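Ticket 109: handle-turn task, gripper misses or slips off the grip
Last updated: Tuesday, June 3, 2025
Project: Madska (student robotics club, simulation group)
Opened by: Gisela Reuter
Assigned to: Knut Stöcker
Priority: 2

Reported behaviour: the scripted policy reaches the red handle on the box fixture but does not turn it. The episode runs to the 380-step limit and is scored as a fail. Same result on the lab machine and on Reinhold's laptop.

Knut: Reproduced with the default seed. Controller log is clean, no joint limit warnings. Arm base and fixture poses match the task file. I suspect the grasp target, which is still defined in the old handle frame from April.
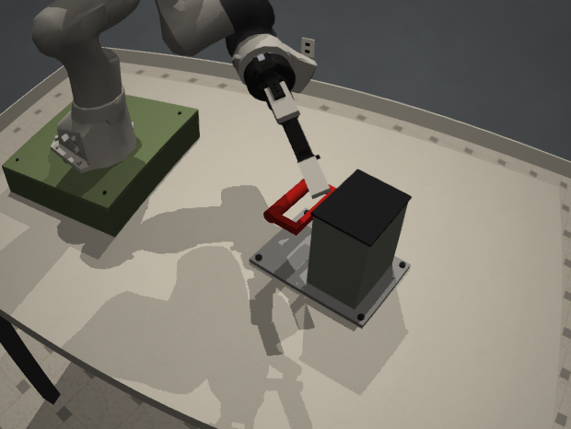 Knut: Checked the frame. The handle mesh was re-exported with its origin on the hinge axis, but the grasp offset was never changed to suit. The approach vector is also taken from the box and should come from the handle. Patch is on branch hununon-grasp. Please do not merge yet — the reset pose reads the same offset.

Reinhold: Ran the patch. Grasp point is better. Fingers now close too early on some seeds. The close command is triggered by distance to target only, with no check on orientation. 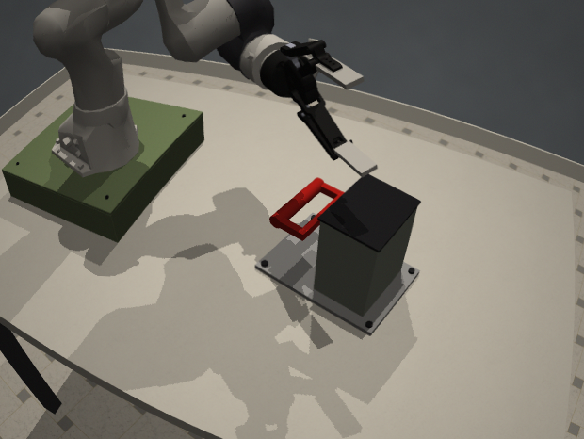 Gisela: Can we keep the distance trigger and add an angle tolerance? The other group uses the same trigger for the drawer task and I would like to leave that alone.

Knut: Yes. Added as an optional argument, off by default. Drawer task unaffected.

Still open:
- reset pose after the offset change (Reinhold)
- contact friction on the grip, currently the engine default (Knut)
- rerun the full seed list and attach the log before the club review (Gisela)

Status: in progress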